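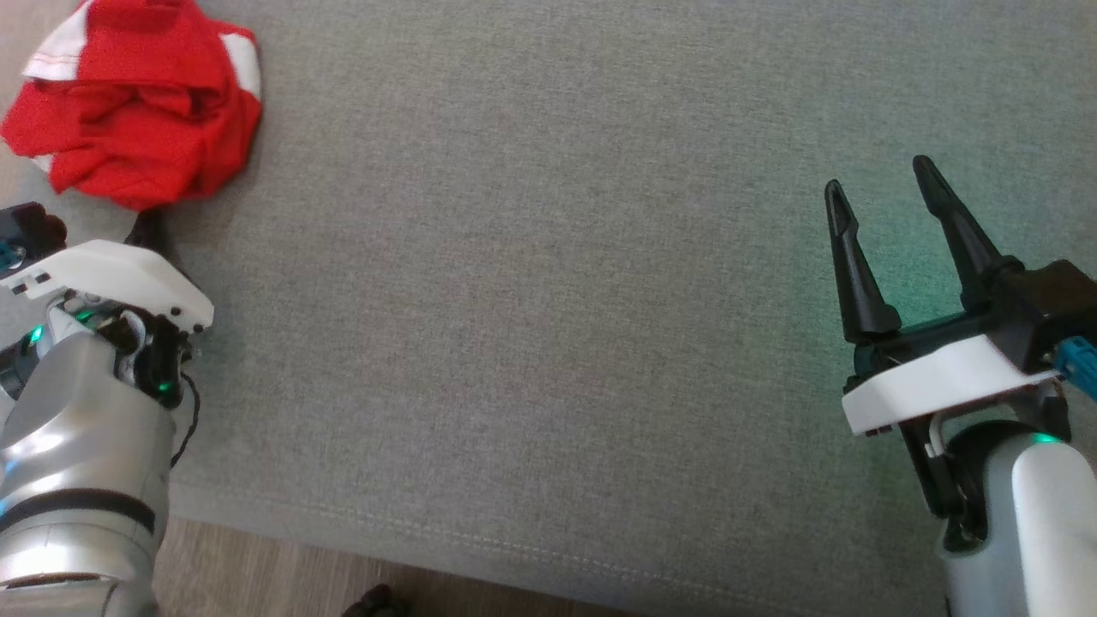
Gray woven upholstery.

Arranging Live Music for a Candidate Forum

This page explains how to book musicians for a public forum held at the Zawadzka Hall. It applies to all groups that rent the hall during an election season, whether or not they support a candidate.

Step 1. Decide when the music will be played. Live music is allowed before the doors close and after the final statement. It may not be played between speakers or under their remarks. The moderator signals the end of the opening set.

Step 2. Choose a song list. Ask the musicians for the title and writer of each piece. Lyrics that name a candidate, a party or a ballot measure are not accepted. Instrumental versions of campaign songs are treated the same way.

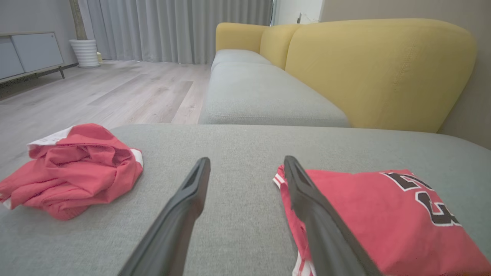
Requests from campaigns to add a walk-on song should be sent to the organizer in writing. If one candidate is given a walk-on song, the same offer must be made to every candidate on the program, with equal playing time.

Step 3. Confirm the performance license. The hall's license covers audiences of up to 200 people. Organizers who expect a larger audience must obtain their own coverage and attach proof to the music form. A recording or online broadcast of the forum needs separate permission from the rights holders.

Step 4. File the music form. Bring two signed copies to Danuta Kubiak in Room 203. The form lists the performers, the songs, the equipment and the name of the person paying the fee. Where a campaign donates the music, the donation must be shown on the form and reported under the rules that apply to that campaign.

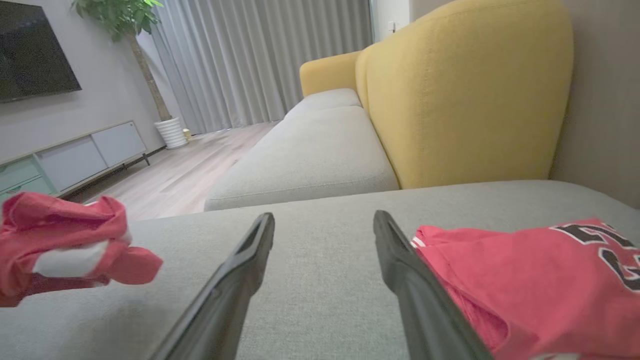
Red garments on a light gray sofa seat.

Step 5. Complete the sound check. Musicians may enter by the side door at 4 p.m. and must finish testing before the candidates arrive. Changes to the song list after the sound check require the approval of the events manager, Evaristo Medrano.

Forms for the February forums are available at the front desk.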